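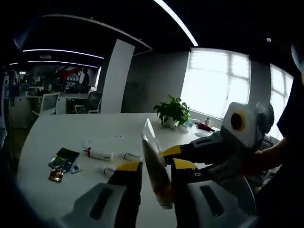

Open day at Brirkora, and Heather Ngata was late. Parking, stairs, wrong door. Visitor sticker on crooked.

"You missed the talk," Rodel Gatchalian said. "Good. Come hold these."

Two grippers, one for each hand. Lighter than she'd figured. He pointed at the plastic on the table.

"Pick it up. Fold it. Thats the whole job."

"And the robot?"

"Learns off you. Later."

She squeezed. The plastic slid, stood up, fell over. Again. A kid behind her laughed – fair enough. Her sister had done this at Nakajima in February, 1,000 folds before they let her go home, or so she told it. Heather had thought it was a story.

Squeeze. Lift. Turn the wrist, not the elbow. The plastic crackled and held.

"There," Rodel said.

"It's terrible."

"It's fine. Terrible is useful, we've got plenty of neat ones."

She did it over, slower. Forgot the kid. Forgot the man from Sundine with his clipboard and his questions about price. By the window somebody was asking for coffee and was there any left.

"You want a job?" Rodel said. Not smiling, so maybe he meant it.

"I have a job."

"Doing what?"

She had to think for a second – and teh plastic slipped, and she went after it with both hands.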